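25th February

Back at the arm after a week of doing nothing but shouting at the slicer, and it feels good to have it on the table again! I reprinted the forearm piece overnight in the white filament from Urnimine (the last of that spool, so whoever is ordering next, please add one) and it went together with only a little filing around the screw holes. The old one had a hairline crack right where the middle servo sits, which explains the wobble I kept blaming on the code.

Elbow servo recentered before I put the horn back on. I skipped that step in the Tradham build and paid for it with a whole evening, so it is now written on the inside of the toolbox lid. Pulse limits for the elbow are 651 at the low end and 1,896 at the high end, and I would leave them alone for now, because past the high end it starts to buzz and gets unhappy.

Gripper next. I slowed the close down to 600 milliseconds, which looks a bit sleepy but is much kinder to the gears. The job for the rest of this week is still the plain one: pick up the yellow cube, carry it over, let go of it in the cardboard tray. I keep wanting to move on to the Kokkonen puzzle pieces and I keep telling myself no, cube first.
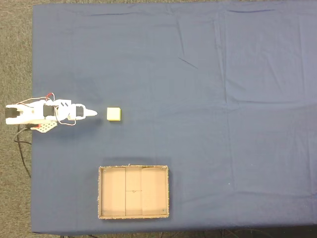 The wires looping over the middle segments still bother me, and I want a couple of clips on there before we try any bigger swings. The note that came back from the Trerurwood bench says to leave more slack at the elbow than looks sensible, and that clips set too tight pulled a signal wire out of theirs after 4 days. Fair enough, I'll print them loose and see.

Still to do: tighten the base screws, save the new limits to the shared folder, find the small hex key.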